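Left gripper loses pose tracking inside a fridge

Running two hand-held grippers with marker cubes on a Tovach logger. Left pose drops to zeros whenever the gripper goes into an upper compartment. Right one stays fine. Log says E268, no other message. Is this the cable?

daneshvar_k
Probably the cable. Swap it.

flolline2
Check the cable, but I doubt it - a bad cable would also drop out in open air. White plastic near the cube throws glare and the detector loses the corners. Fix exposure at 2000 microseconds or less and turn off auto gain.
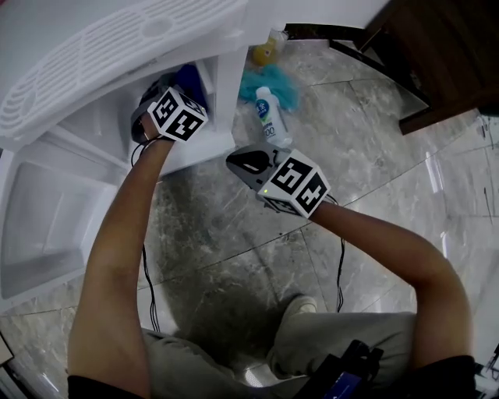

Also raise the dropout limit to 10 samples, so a short loss gets interpolated instead of written as zeros. If both visible faces go, discard the take. Don't replay zeros on an arm. Ours drove straight into a shelf in February.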